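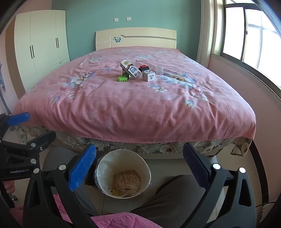

A bedroom in the Vornham trial, with packaging still on the duvet and a lined wastebasket at the foot of the bed.

Vornham housing office extends bedroom waste trial to second building

The housing office in Vornham will extend its bedroom waste trial to a second residential building in April, after a first round limited to the Sollell block. The trial covers small household packaging that collects in bedrooms: cartons, small boxes, wrappers and paper inserts. Kitchen and bathroom waste is outside its scope.

Under the scheme, each bedroom has one small round wastebasket with a clear plastic liner. The basket stands on the floor near the foot of the bed. Residents sort items from the bed and other surfaces once a day, put the discards in the basket, and carry the liner to the collection point on the ground floor when it is full. Liners are clear so that staff at the collection point can check the contents without opening them.

The office set the trial up after a review of mixed waste from the Sollell block. The review found that paper and carton packaging from bedrooms was going into general waste at a higher rate than the same material from kitchens. Most kitchens in the block already have two bins. Most bedrooms had none, or had an unlined basket that was emptied into whichever bin was closest.

The first round covered 200 bedrooms and ran for five weeks. Over that period the collection point logged around 4,000 liners. The office has not released weights. It said the scale at the collection point was out of service for part of the round and that the figures could not be corrected afterward.

Three changes apply in the second round.

First, drink cartons are to be emptied, rinsed and flattened before they go into the basket. In the first round, leftover liquid in cartons soaked the paper in the same liner, and those liners had to be sent to general waste. Residents who do not want to rinse cartons can take them to the kitchen bin instead.

Second, small rigid boxes are to be opened and folded flat. A closed box takes up the same space empty or full, and the baskets are small. Boxes that still hold something in use stay out of the basket and go back to a shelf or drawer.

Third, toys, plastic building blocks and other loose hard plastic are excluded. Several were pulled from liners in the first round. The office asks residents to go over the bedding before gathering up packaging -- small items are easy to miss on a patterned duvet or in the folds of a quilt -- and to set anything that is to be kept to one side.

The position of the basket is unchanged. It should stand on bare floor, clear of the bed skirt and of any bedding that hangs over the end of the mattress. Where the floor is tiled, no mat is required. On carpet, a flat tray under the basket is recommended, and trays can be picked up at the collection point.

Liners for the second round will be supplied by Treltetti in rolls, one roll per bedroom. The office has ordered 2,000 rolls, enough to cover both buildings and a reserve. The rolls fit the standard round basket only. Residents with square or tall baskets may exchange them at the collection point or keep them and use their own clear bags of a similar size.

The second building, Midtbø, has a smaller collection room than the Sollell block, and full liners will be accepted there in the morning and again after 5 p.m. Liners left in the corridor outside those hours will be treated as general waste.

Instruction sheets will be delivered with the rolls. Residents in the Sollell block who took part in the first round remain enrolled -- no new form is needed -- and will receive the revised sheet with their next roll.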